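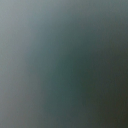 3. Installing and balancing the heating circuits

3.1 Before you start

Section 3 applies to the Sakell floor heating manifold in all sizes. Read Section 2 (Mounting the cabinet) first. The cabinet must be fixed to the wall and the supply and return pipes must be in place before any circuit is connected.

You will need:
Pipe cutter for plastic pipe
Calibrating tool, matched to the pipe size
Two open-end wrenches
Filling hose with shutoff valve
Bleed key (supplied in the accessory bag)
Circuit record sheet (inside the back cover)

CAUTION: Do not use a hacksaw on the pipe. Burrs can damage the O-rings and cause a slow leak behind the cabinet.

3.2 Connecting the pipes

1. Cut the pipe square, leaving enough length to reach the fitting without tension.
2. Push the calibrating tool fully into the pipe end and turn it clockwise. Remove any shavings.
3. Slide the nut and then the split ring onto the pipe.
4. Press the pipe onto the insert until it meets the shoulder.
5. Tighten the nut by hand, then finish with the wrench. Hold the manifold body with the second wrench while you do this.
6. Write the room name and pipe length on the record sheet.
7. Repeat for the other end of the same circuit before moving to the next one.

NOTE: Supply connections are on the upper bar and return connections on the lower bar. If the cabinet was mounted for bottom entry with the Piver bracket set, the order of the bars does not change.

3.3 Filling and bleeding

1. Close all circuit valves on both bars.
2. Close the main isolation valves to the boiler.
3. Connect the filling hose to the fill valve and a drain hose to the drain valve.
4. Open both valves on the first circuit only.
5. Open the drain valve, then open the fill valve slowly. Let the water run until no more air comes out of the drain hose.
6. Close the circuit and go on to the next.
7. When all circuits have been filled, close the drain valve and bring the system up to test pressure (see Table 4).
8. Wait 10 minutes, then read the gauge. If the pressure has dropped, check every nut before refilling.

CAUTION: Never fill two circuits at the same time. Air will stay in the longer one.

CAUTION: Do not pressure test with water if the building may freeze during the test. Use the air test in Section 6.

3.4 Setting the flow

Flow meters are on the supply bar. Set the longest circuit first – it should be fully open – and reduce the others in order of length.

1. Open the main isolation valves and start the pump.
2. Lift the red locking ring on the flow meter.
3. Turn the meter until the marker matches the value on your design sheet.
4. Check the first circuit again after the last one has been set. Small corrections are normal.
5. Push the locking rings back down.

If your design was prepared with the Meesuk layout tool, flow values are printed in the last column of page 3.

Continue with Section 4, Wiring the actuators.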